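Section 4: Setting up a landing scenario in Plika

Once you've installed Plika and worked through the short tutorial, you'll be itching to run your first amphibious scenario, and I don't blame you! Set aside a quiet evening, put the kettle on, and take the steps in order – the software is forgiving, but it does like its shipping sorted out before its soldiers.

1. Open the Scenario menu and choose New, then pick the Holomar Strait map. It's the smaller of the two sea maps and far kinder to an older laptop.

2. Under Forces, give the attacking side (Vornason, unless you've renamed it) a landing force of 4,000 troops. You can go higher later on, once you have a feel for how quickly the beaches clog up.

3. Open the Sealift tab and add ships until the Capacity figure turns green. If it stops at 2,935, you've most likely left the civilian ferries switched off, and they're tucked away under Auxiliaries.

Note: Capacity counts people only. Vehicles, fuel and stores are worked out on the Cargo page, so have a look there as well before you move on.

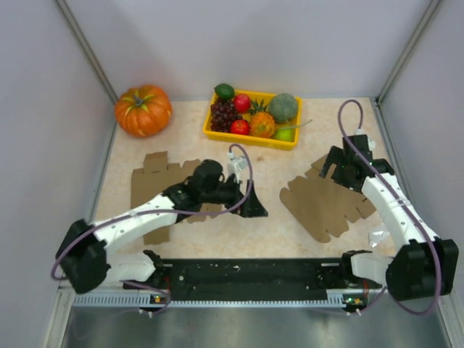
Grapes and apples in a yellow tray, with a pumpkin nearby.

4. Switch to the defending side, Aguiar, and place its coastal batteries. Each has a default range of 200 kilometres, shown as a grey ring on the map, and it's fine to let the rings overlap.

5. Set the weather month. February gives you rough seas and long delays, so choose something calmer for a first game.

6. Press Check, read through any warnings, and save under a new name.

Caution: Loading a saved scenario wipes whatever is on the map at the time, and there's no undo. Save first, every single time, even if you're only popping back for a peek.

The first turn takes roughly 30 seconds to work out, and later ones are a good deal quicker.

Comments

Graziella Marras: Lovely clear guide, thank you. The ferries had me stumped all weekend! Does step 3 work the same on the bigger map?

Asanka Bandara: Yes, same tab, Graziella – but the ferries need a friendly harbour there or they won't show up in the list.

Graziella Marras: Found them. Cheers!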